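Reporting deadline on a misdemeanor, does the clock start at plea or sentencing?

graveltooth
Posted 11:42 pm
Physical therapist, licensed in two states. Took a plea on a reckless driving thing in March, sentencing was weeks later. Renewal form asks for "convictions" and the board wants a written report inside their window. Which date counts? Fine was 2,000 and I'd rather not add a board fine on top. Public defender said "not my area." Great.

mossandledger
Posted 11:58 pm
Plea date. Always the plea date. Report it tonight.

Hikier
Posted 12:10 am
Not always. Depends how your board's statute defines conviction. Some say plea or verdict, some say judgement entered. Mine said judgment. Read the definitions section, not the FAQ page.

mossandledger
Posted 12:14 am
Sure, and if you're wrong you're late. Early costs nothing.

Hikier
Posted 12:21 am
Early can cost something. If the judge defers or it gets reduced you've handed them a report on a charge that no longer exists and it sits in your file. Seen it happen.
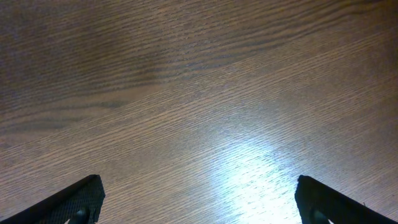 graveltooth
Posted 12:35 am
Two states is my real problem. Home state says report in writing, other one has an online portal that timed out on me twice. Does an out of state conviction even count for the second license? Form has one tiny box for the explanation. I had a draft on paper and it got so crossed out that it's all little dashes and specks, like the grain on that brown tabletop. Starting over. Do I attach the court docket or wait till they ask?

Pendano_rn
Posted 6:50 am
Nurse here, went through this. Yes it counts in both, at least it did for me. Attach certified copy of the disposition. Keep the explanation short, mine was under 200 words. Facts, date, outcome, stop. Send certified mail and keep the reciept.

Hikier
Posted 7:05 am
Agree on short. Disagree on sending anything before a lawyer sees it. Licensing defense, not criminal. Different people.

mossandledger
Posted 7:31 am
For a reckless driving? Thats 80 bucks of postage and copies turned into a 3,526 dollar retainer. Come on.

Pendano_rn
Posted 7:40 am
Some do a flat fee for one letter. Check your malpractice policy too, a lot of them cover board matters and people forget.

graveltooth
Posted 8:02 am
Policy does have a license protection section, just found it. Calling them at lunch. Definitions section says "plea or verdict of guilty" for home state so moss was right on that one. Other state still no idea, portal down again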